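1/ Osdale College held its spring open day on 24th May. We counted 300 visitors, up from 200 last year.

2/ Most questions were about the teaching course. It takes 86 students a year, and the next intake starts in August.

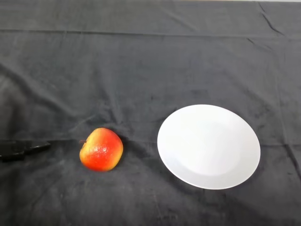
3/ Fees and housing
A room on the Hastutbridge campus costs about 3000 for the year — meals are extra. Bus passes are sold at the front desk.

4/ The Kerkix grant is open to first-year students. Forms are on the college site, under Money.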